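Print this page | E-mail to a colleague
Shares 100 | Comments 4

4. Putting away what can barely be seen

The previous section dealt with objects that assert themselves: staplers, mugs, the orange extension cord that every workroom at Plevside owns in quantity and cannot locate when asked. We turn now to a humbler class of goods. Clear cups, clear lids, glass tubes and the thin plastic in which everything is delivered share a property that matters a great deal at tidying time. A person can look straight at them and report, in good faith, that the table is clear. In one sense it is.

Our material comes from written accounts by 69 people who use shared worktables at Plevside or at the smaller Tian annex, from conversations held there in April, and from the figures. The accounts were requested in "a paragraph or so." They range from four words ("I always tidy up") to an essay of 2000 words on the moral character of whoever uses the table before lunch. We read both with care and learned more from the first, which was contradicted by everyone else at that table.

We use "tidying" for any movement of an object toward the place where somebody believes it lives. The definition is generous. It covers returning a tube to its rack, and it also covers sliding a lid some distance to the left so that one can put down a sandwich. Lanz, in her unpublished notes on kitchen counters, keeps these apart as "returning" and "shoving." We adopted her terms early and have not found better ones.

The tabletops in question are brown, matte and not very fussy about smudges. A brown surface is kind to crumbs and coffee, which it hides, and unkind to clear plastic, which it also hides. A bright bin has the opposite quality. In Figure 1 the bin is a strong cyan-blue and can be found at a glance by anyone; the small transparent thing to its right is known mainly by its pale outlines. At the top right corner of the same table there is a crumpled clear bag or package with a round cream-white disc in it, and the disc does all the work of making the plastic noticeable. We came to think of this as the general rule for clear packaging. It gets tidied on the strength of its contents.

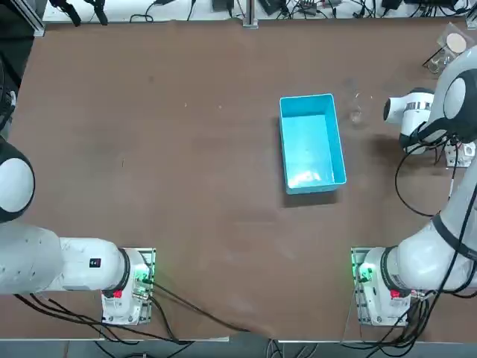 4.1 The bin as an invitation

Most of our writers believe that a bin on a table causes tidying. A few believe that it causes other people to tidy, a weaker claim with better support. The bin used at Plevside has no lid, no dividers and no label, and so expresses no opinion about what should go into it. Labels had been tried before our study. A Brodel label printer was bought, and for one happy week everything that held still was given a name, including the drawer that held the labels. The word MISC appeared on three separate containers, after which the labeling slowed.

The accounts agree that an empty bin is harder to start than a half-full one is to continue. The first object put in has to be chosen. Is a lid a bin sort of thing? Would a cup be safer elsewhere? The second object has a precedent to point to, and from then on the bin fills without further discussion until it holds a jacket. Several people admitted to waiting for someone else to go first. One had taken to dropping in a paper clip on arrival, "to break the ice."

Color came up less than we expected. When it did, the writers praised the blue for being easy to see and then described putting things down next to it. We have a good many of these "next to" stories. They are told with some pride. The object has been brought most of the way, the direction is plainly correct, and the remaining few inches are regarded as a formality that could be seen to by anyone passing.

The annex at Tian took a different line and bought a set of Flolosell trays, shallow and clear. We mention this with sympathy. A clear tray holding clear lids on a brown table is a very pure idea, and the people who work there speak of it as one speaks of a relative who went to sea. The trays are believed to be still in the room.

4.2 Floors, wastebaskets and the second-best place

Tidying a table does not remove things from the world. Some of what leaves the surface goes to the floor, and the accounts are noticeably calmer about floors. An item on the table is in somebody's way; the same item beside a table leg is being stored. Crumpled paper fares best of all. It is light, it is pale, and it has a container dedicated to it which everyone can name. In Figure 2 the crumpled white paper is in the mesh wastebasket, where all parties would agree it belongs, while a round beige pad lies on the brown tabletop and awaits a ruling.

Flat round objects gave our writers more trouble than any other shape. Nobody wishes to throw away a pad, coaster or disc, in case it is part of something. It cannot be stood up. It will not go in a mug. In the accounts such items travel from one end of the table to the other over a period of weeks, always shoved and never returned, and their eventual disappearance is put down to cleaning. 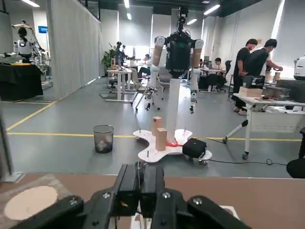
What should go into a bin on a shared table?

Anything that belongs somewhere else and that you are not able to take there now.

We give the exchange in that bare form because it is the form in which it was repeated to us, with small changes, by people who had plainly heard it from one another. As a rule it is sound. Its weakness lies in the word "now," which can be stretched over a season. A bin run on this principle is a waiting room, and some of the passengers have been there long enough to be greeted by name. At Plevside a single glove was mentioned in so many accounts that we considered giving it a subsection.

4.3 Near misses

A cup set down beside a bin is a small argument between two habits. The person has finished with it and has turned toward the proper place, and then some other thought has arrived. Our writers seldom remember the moment. They remember the knocking over, which happens later and to someone else. Clear cups are knocked over more often than colored ones in these accounts, and the reason is not deep. The cup in Figure 3 stands a short distance to the right of the bin, and only a faint rim and a slight highlight give it away; the thin curved piece just above it is a pale arc on the brown and would be easy to put a notebook on. The bin itself appears empty. Anyone entering the room with the sincere wish to tidy would see one large blue object, conclude that it was in good order, and go for coffee.

Remedies were suggested to us freely. The most popular was to buy colored cups, followed by writing on the clear ones with a marker. The second remedy assumes that the marker can be found, a point to which we return. A third proposal, to look at the table from the side with one's head lowered to catch the light along the edges, works well and is practiced by several people when alone. We tried it ourselves. It reveals clear lids in excellent numbers, along with a good deal about the cleaning of the surface, and one is eventually asked whether one is feeling all right. 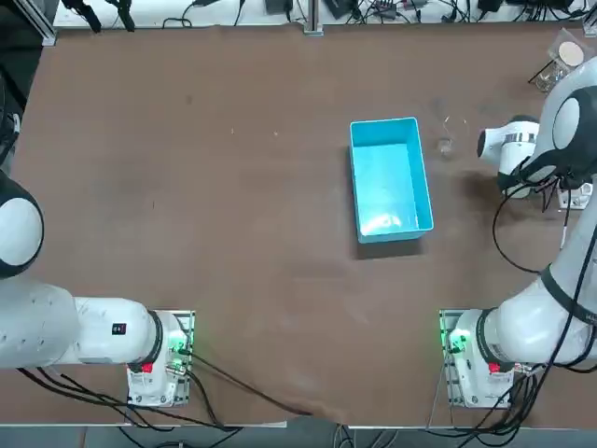
Clear objects also suffer from being cheap, or from being thought so. A writer who would walk the length of a corridor to return a borrowed pair of scissors will leave a lid where it falls, and will say that there are plenty more. There are. The supply cupboard at Plevside holds 400 of them, ordered at a time when the existing ones were believed lost. Since the arrival of the new lids the old ones have been turning up steadily, mostly under things, and the cupboard has had to be tidied too.

4.4 Racks, and what else fits in a hole

Bins ask very little. A rack asks for something specific, and is therefore better obeyed, at least at first. A test tube rack has holes of one size in tidy rows, and a person holding a tube needs no instructions. The tube goes in, it stays upright, and the whole business is pleasant enough that people have been known to take one out and put it back. Clear glass is much improved by this treatment. A tube lying on a brown table is a hazard; the same tube standing in a white rack has an address, even when the glass is hard to pick out from whatever is behind it.

The difficulty with holes is that they are not particular. Any hole that will take a tube will take a pen, and a person with a pen in hand and no cup for pens will see the matter clearly. Figure 4 has the usual arrangement: two clear tubes standing in the white rack and, toward the right side, a red pen or marker leaning out of a hole at a jaunty angle. The leaning is typical. A rack accepts a pen without quite endorsing it.

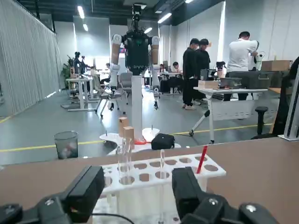

Opinion on pens in racks was sharper than on anything else we raised, the glove included. One party holds that a rack is for tubes and that the first pen is the beginning of the end: after the pen come the stirring stick and the toothbrush. The other party holds that the pen is always there when wanted, and that this cannot be said of any other pen in the building. Elfriede Lanz, whom we consulted, took the side of the pen. She observed that a thing kept in the wrong place by general agreement is easier to find than a thing kept in the right place by one person, and then asked whether we had seen her glasses.

We find this persuasive, with the reservation that general agreement takes time to form and can be undone by a single energetic tidier. Plevside had such a person for a while. Every pen was removed to a drawer, every lid went into a box inside another box, and the tables were bare to the corners. The accounts from that period are short. Most of them ask where things are.

The drawer in question is treated in Section 5, together with the boxes.

Print this page | E-mail to a colleague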